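Fevereiro, quase onze da noite

Cheguei tarde, comi a sopa em pé, à beira do fogão, e só agora me sentei com o caderno. Tinha prometido a mim mesma escrever todos os dias desta mudança no trabalho e já falhei não sei quantos, mas hoje quero mesmo deixar isto apontado, que daqui a um ano já ninguém se lembra de como foi e eu gosto de me lembrar.

De manhã a Prunen estava gelada, como sempre, e a bancada da separação estava mais calada do que o costume. Éramos cinco ali em volta dos caixotes, a tirar peça a peça, a pôr isto para um lado e aquilo para outro, e agora somos três. A Graça passou para a expedição e diz que gosta, que pelo menos anda de um lado para o outro e apanha sol quando abrem o portão. O Adelino é que anda murcho. Foram muitos anos naquele lugar, sabia de olhos fechados o que tinha na mão, e ontem à hora do café disse-me que se sente como quem emprestou a cadeira e ficou à espera que lha devolvessem. Fiquei com aquilo na cabeça o caminho todo até casa.

Eu cá fiquei com o braço. Quer dizer, fiquei a aprender a trabalhar com ele, com o Khang Mai, que veio da Mindisico para nos ensinar e que tem uma paciência de santo (explicou-me a mesma coisa quatro vezes e à quarta ainda sorria!). O que mais me custou foi deixar de meter as mãos. Vejo uma peça mal virada e o corpo vai sozinho, e ele lá me diz, muito devagarinho, que primeiro se pára tudo e só depois se mexe. Estive a manhã inteira com as mãos atrás das costas, como uma miúda numa loja de loiças.

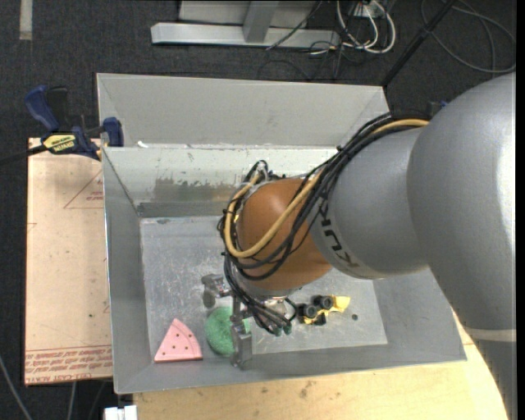
O braço a descer no caixote, entre a cunha cor-de-rosa, a esponja verde e a coisinha amarela e preta.

Para treinar usamos estas miudezas, antes de passarmos às encomendas da Buletti, e eu já me afeiçoei a elas, que parvoíce. A esponja é a minha preferida. À tarde fizemos a série completa, 129 tentativas, e o Khang Mai apontou 124 boas. Ele ficou contentíssimo. Eu também, confesso, bati palmas e tudo -- e depois olhei para o lado e vi o Adelino a olhar para a folha, e calei-me. Não é que ele queira mal à máquina. Fez-lhe até uma pergunta muito bem feita, sobre o que acontece quando duas peças vêm encostadas uma à outra, e o Khang Mai largou o que estava a fazer e foi sentar-se com ele a tomar notas. Conversaram quase uma hora. Acho que há muito tempo que ninguém lhe perguntava o que ele sabe, e ele sabe tanto.

O chefe veio ao fim do dia dizer que em princípio ficamos os três, que o turno da noite é que ainda não está decidido, e que a Leung vai mandar alguém para falar connosco sobre formação. Em princípio. Escrevo assim como ele disse, para depois não me virem com histórias.

Uma coisa boa, e essa não a nego a ninguém: não me doem os pulsos. Há anos que chegava a casa e tinha de pedir ao Rui que me abrisse os frascos, e hoje abri eu o do mel, à primeira, e fiquei ali na cozinha toda vaidosa com a tampa na mão. Ele riu-se e perguntou se agora também lavava a loiça. Lavou ele.

Tenho saudades da conversa, isso tenho. Quando estávamos as duas lado a lado, eu e a Graça, as mãos faziam o trabalho sozinhas e nós falávamos dos filhos, das novelas, do preço do peixe. Agora tenho de estar atenta ao ecrã e aos botões, e se me distraio perco o fio. Fiquei de almoçar com ela amanhã, levo o resto da sopa e ela leva o arroz-doce.

Tenho de me lembrar de levar as meias grossas e de perguntar pela chave do cacifo.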